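Elledberg market hall to keep its cheese and fish counters

The covered market in Elledberg will keep its fish and cheese counters open through the winter, the hall's operator, Kemari, confirmed on Tuesday, November 13, 2018. Both had been due to close at the end of the month after the previous tenant gave up the lease.

The counters will be run by Ruvinora, a family grocer with a shop on the ring road. It has signed for the two pitches until March, with an option to stay on after that. Opening hours do not change: the hall opens at eight and the counters shut at 20 minutes to six, except on Saturdays, when they close at one.

Shoppers will notice some differences in what is sold. The fish counter will carry mussels, smoked mackerel and whole trout every day, with cod and hake from Thursday to Saturday. Oysters will be sold by the dozen in December only. On the cheese side, Ruvinora is bringing in goat's cheeses from farms in the valley and will stop selling pre-packed slices.

Kemari said rent for the two pitches had been cut by 10 per cent for the first winter. A petition to save the counters had collected 941 names since it was left at the bakery stall — almost all of them from people living in the town.

The bread, vegetable and poultry stalls are not affected. Awwad, which sells olives, dried fruit and spices near the side entrance, is moving one pitch along so that the fish counter can have a second sink. It will trade as normal while the work is done.
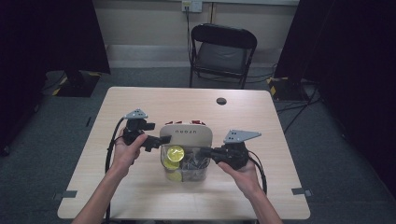
Atif Lashari said he was glad to hear about the trout, but would miss being able to pick up sliced Emmental on the way home from work. He also asked for the fish counter to stay open later on Fridays, as the supermarket does.

Kemari said Friday hours would be looked at in the new year. Parking behind the hall remains free for the first hour.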